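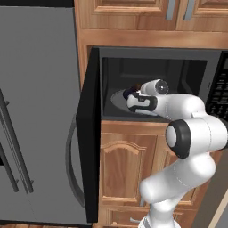
1. Why we chose this topic

Our report looks at what happens after a wealthy graduate gives a large gift to the place that taught them. Kamil Baláž and I both hold small bursaries at Brundwood, paid for by the Penry Fund, and it struck us over a cup of tea that neither of us could say where the money came from or who decided we should have it. So we went and asked, and people were much kinder with their time than we had any right to expect!

2. How the Penry Fund works

The fund began as a gift of shares in Sutberg, a family firm that sells garden tools by post. The college kept the shares for a while, then sold them in stages and put the money into a mixed pot that pays out every September. Only the income is spent - the gift itself stays where it is. In the year we studied, 91 students received a bursary, and each of them got £1173, paid in three parts so that it would last past the autumn.

We had supposed that a gift of shares was much the same as a gift of cash. The finance office put us right, very patiently. A promise made in shares goes up and down with the price until the day they are sold, and the first year's awards had to be trimmed when Sutberg had a poor spring.

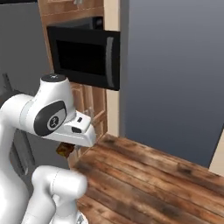

3. What students told us

We sent a short set of questions to everyone on the list and then sat down with those who were willing to talk. Most had spent the money on rent and train fares. Alla, a second-year nursing student, bought a decent winter coat and a second-hand laptop, and told us she had cut her evening shifts at the bakery as a result. 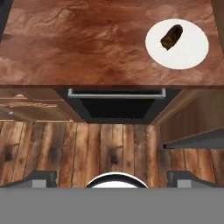 Others said the sum mattered less to them than the timing, as the first part arrives before most student loans do. A few were uneasy about the thank-you letter they are asked to write each year, and we have some sympathy with that, though Kamil rather enjoys writing his.

4. What we would do differently

We would start the interviews earlier, before coursework deadlines swallowed everybody up, and we would ask to speak to people who applied and were turned down. Our tutor, Marek Havlíček, pointed out that gap in our first draft and he was quite right. The questions we sent out are in the appendix, along with the fund's rules as they stood when we read them.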